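Finger Covering Fault on Drunach Hand-Held Grippers: Frequently Asked Questions

Updated Monday, December 20, 2021

This page answers questions received by the Flernari Device Safety Office about the finger covering fault on Drunach hand-held grippers. It applies to all operators, shift leads, and data reviewers at the Macedo site.

What is the fault?

The covering on the gripper fingers can lift along its lower edge. Once lifted, it tears into uneven flaps that hang below the finger and can catch on an object, on the table edge, or on the opposite finger. The fault affects the covering only. The finger blocks, hinge, and trigger have been inspected and are not part of this notice.

How was it discovered?

During a tabletop session in March, a flap on a left finger caught on the rim of a glass jar while the operator was withdrawing the gripper. The jar was pulled off the table and broke. The operator received a small cut to the hand while clearing the glass and was treated on site. A review of earlier reports found 5 further cases in which an object had been dragged or tipped after the operator had opened the fingers. No injury was recorded in those cases.

Why was the covering used in the first place?

The original molded pads supplied by Stosteck did not hold smooth plastic items well. Covering them improved the grip, and the practice spread before a replacement interval had been set. The Office considers the missing interval to be the main cause of the fault.

Does this affect robot arms as well as hand-held units?

Yes. The arms at Macedo use the same finger blocks. An operator holding a gripper can usually feel a snag and stop, but an arm will continue its motion until the force limit is reached. For this reason, arms may not be run with any torn covering, however small the tear.

May I continue to use a gripper with worn fingers?

Light scuffing on the top face of a finger is permitted. A frayed upper edge is permitted if no part of it can be lifted with a fingernail; record it in the log and check it again at the next break. A gripper with a hanging or torn lower edge is to be taken out of use at the end of the current task and tagged. If a flap touches an object while the fingers are fully open, stop at once.

Can I trim a loose edge with scissors?

No. Trimming leaves a shorter flap with less adhesive behind it, and such flaps have come away entirely. Remove the whole covering, clean the pad, and apply a new one. Open the fingers fully and place the gripper on the bench before you begin. Keep your free hand away from the hinge, where there is a pinch point.

How is the new covering applied?

Start on the outer side of the finger and finish there as well, so that no seam faces the object. Leave the small round holes in the finger clear. The lower edge must be folded under the block and pressed flat for 7 seconds. Both fingers are always re-covered together, even when only one is worn.

Which objects carry the greatest risk?

Open mesh, bristles, loose fabric, and thin rims. Pen holders and hair brushes are part of the regular tabletop set and remain in use, but they may be handled only with fingers that have passed the pre-session check. Glass and ceramic items have been withdrawn from hand-held sessions until further notice.

What should a reviewer look for in recordings?

Look at the lower edges of both fingers against the tabletop, where torn covering shows as a jagged outline. Next, look at the upper edges for fraying. Mark the recording if either is present. A mark does not mean the recording will be discarded — it means that contact events will be checked by a second reviewer.

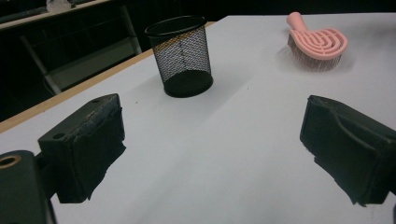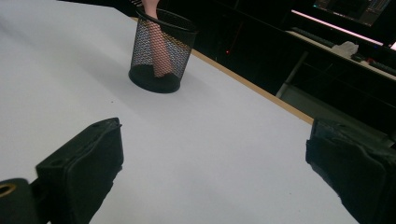

Both views show the mesh cup and the open gripper fingers. The ragged lower edges are in the first; the slightly frayed upper edge is on the right finger in the second.

Will recordings made with worn fingers be removed?

Only where the covering clearly moved an object. The Office has checked 1479 recordings to date and has set aside 845 for second review. Teams will be told the outcome for their own sessions and do not need to request it.

Who is responsible for the pre-session check?

The operator performs the check and the shift lead signs the log. A session without a signed entry may not begin. If the operator and the shift lead disagree on the condition of a finger, the gripper is tagged.

Whom should I contact?

Report a snag, a dropped object, or any injury to Ivana Quiroga, Device Safety Office, before the end of the shift. Please give the gripper number and keep the removed covering in a labeled bag.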